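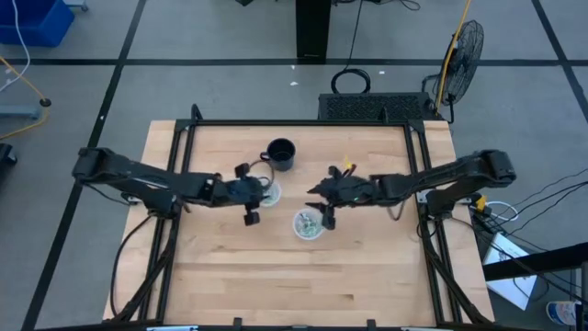 By the time the rest of the club had gone off to find supper, Lama Kanaan had been told three separate times to go home, and she had said "in a minute" to every one of them, quite politely, because that was how her mother had raised her.

The task looked like nothing on paper. Two arms, two cups, one mug, and a handful of wrapped sweets to be sorted from here to there. The team from Nasden had managed it at the January meet with a score of 300, and people in the club still spoke of it the way other people speak of weddings. The best Bosten had ever done was seven sweets before something got dropped.

"You're rushing the left one," said Bernd Buschmann, who had taught the club for longer than he liked to add up, and who was meant to be putting away the screwdrivers. "It gets there early and then it has to stand about, like me at a train station."

"It doesn't mind waiting," said Lama.

"Everyone minds waiting, dear." 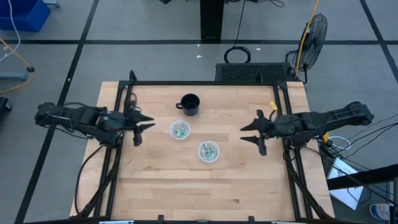

She laughed at that, and then she stopped laughing and scrolled back up through her code, all the way past line 700 to the part she had written in the fall and been so proud of (she had even shown it to her grandfather, who said it had very nice spacing). And there it was, one little number, telling the left arm to go before the right had said it was ready.

"Oh, for goodness' sake," she said.

Bernd came over with a screwdriver still in each hand and read the line with his glasses pushed up on his forehead, which meant he couldn't have read much of it at all.

"Change it, then," he said. "I'll call your mother and tell her you're in a minute."

So she changed it, and pulled her chair in close, and he dragged over the good stool, the one with all its legs. They both leaned their elbows on their knees, and Lama pressed the key.
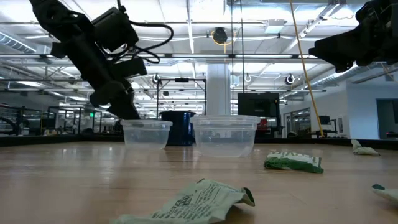
The cups, the sweets and the two arms.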